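Tote (container)

A tote, also called a tote box or tote bin, is an open-topped container, usually molded from plastic, used to hold and move goods inside warehouses, factories, mail rooms and shops. Totes are made to be carried by hand, stacked on one another, and sent along conveyors. They differ from cartons in that they are meant to be used many times, and from pallets and crates in that one person can normally lift a filled one.

Etymology

The name comes from the verb "to tote," meaning to carry, which has been in use in American English since the 17th century. "Tote box" appears in factory writing well before plastic versions were common, when the word referred to boxes of steel, wood or pressed fiber. The tote bag takes its name from the same verb. In British usage the container is more often called a tray, crate or bin.

Construction

Most modern totes are injection molded from polypropylene or high-density polyethylene. Both plastics resist oils and many cleaning agents, and both bend a little before they crack. Polypropylene is stiffer and holds its shape better under a stack. Polyethylene keeps more of its toughness in the cold and is preferred for chilled and frozen goods.

The walls are thin for their size. Strength comes mainly from the rim, which is thickened, folded or rounded over along the top edge. A rim of this kind keeps the long sides from bowing outward when the tote is full, gives the hands something to close on, and carries the load of any container set on top. Ribs are often molded into the outside of the walls, while the inside is left smooth so that goods do not catch and the surface can be wiped down.
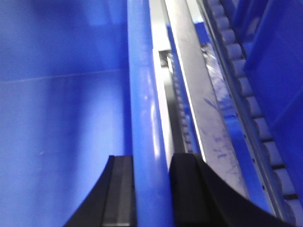

Handles may be open slots cut through the end walls or closed grips molded under the rim. Closed grips keep out dust and stop small parts from falling through. Bases are flat, ribbed or lightly textured. A flat base runs more quietly on rollers, and a ribbed one resists sagging. Drain holes are added where totes are washed or used for produce.

Types

Straight-walled totes have nearly vertical sides and give the most room inside for their footprint. They stack but do not fit inside each other when empty.

Nesting totes have sloped sides and slip into one another for return trips. Many have a pair of hinged lid halves that close over the load, and the closed lid supports the next tote in the stack.

Stack-and-nest totes do both jobs. Turned one way they stack, and turned end for end they nest. Some makers mold one end in a second color as a guide.

Folding totes have hinged walls that collapse onto the base. They save the most space when empty but weigh more and have parts that wear out.

Color

Blue, gray and red are common stock colors. Color has no fixed meaning across the trade, but many sites set their own rules, for instance keeping one color for returned goods and another for finished orders. At the Warnley parts depot, a color plan drawn up by Pentti Kinnunen assigned blue totes to open orders and gray totes to stock waiting to be shelved. In food plants, blue is often chosen because few foods are blue and a broken chip is easier to spot.

Use on conveyors

Totes travel on belts or rollers, usually between side rails that keep them straight. The gap between the rail and the tote matters. Too little and a bulging tote will bind, too much and it can turn on a curve and jam. Overfilling is a common cause of trouble, as items standing above the rim may strike guards or prevent stacking. Thibault Besson, in a handling manual written for the Satthorpe distribution center, advised leaving 2 inches clear below the rim and limiting hand-carried totes to 28 pounds. Limits at other sites vary with the work and the distance carried.

Labels are placed on the end wall or the long side, depending on where the scanners stand. Many totes have a recessed panel so that the label is not scraped off.

Care and disposal

Totes are washed by hand, with a hose, or in tunnel washers. Old labels are removed first, as the glue collects dirt. Cracks usually start at the corners or around the handle slots, and a tote with a split rim is taken out of use. Damaged polypropylene and polyethylene totes can be ground up and molded again, often into darker products where mixed colors do not show.

See also

Crate
Pallet
Roller conveyor
Shelf bin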